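Sillstead Residents' Association
Minutes of the general meeting, March 11, 2026

1. Minutes of the last meeting
Approved with one correction. The line saying the water bill "will go down" was changed to "may go down." Two members asked that the word "savings" be dropped as well, as none have shown up yet. Agreed.

2. Water meters
The chair read the letter from Vultemov, which wants to swap all 131 house meters for ones read from the street. The price given is $626 per house. The letter says the new meters find leaks early. Members asked how early, and how small a leak, and the letter does not say. One member pointed out that the last leak on the lower road was found by a dog walker at no charge.

It was also asked what becomes of the old meters, most of which work. Vultemov offers to take them away and calls this a credit, but no amount is listed. The secretary will write and ask for one.

3. Second quote
Araújo has sent a lower quote but left out the cost of digging up the meter boxes. The meeting did not think much of a quote with the digging left out. Held over until a full one arrives.

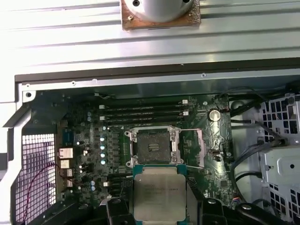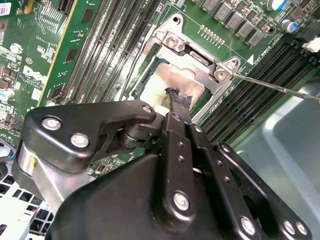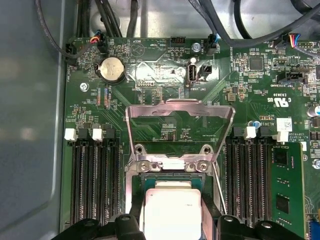

The processor socket, with the computer case open.
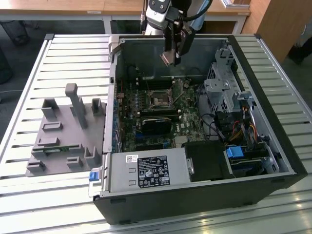 Will the new meters raise the monthly bill?
Nothing changes before May. After that it depends on which quote is taken, and the board will not sign either one without a vote of the members.

4. Billing
The January bill for the pump house was $1441, higher than any winter bill on file. Fultari, which services the pump, blames the cold. Several members noted that it was a mild January - the ponds did not freeze. The board will ask for the service log before paying the part in dispute.

5. Pressure on the upper road
Seven houses still report weak flow in the mornings. Fultari says the pressure is normal at the valve. A member from the upper road said that nobody showers at the valve. The secretary will ask for a reading taken inside a house, before breakfast, with the owner present.

6. Other business
The notice board by the gate still leaks. A motion to buy a new one failed. A motion to try caulk first passed, with doubts.

Next meeting in May, same room, date to be posted.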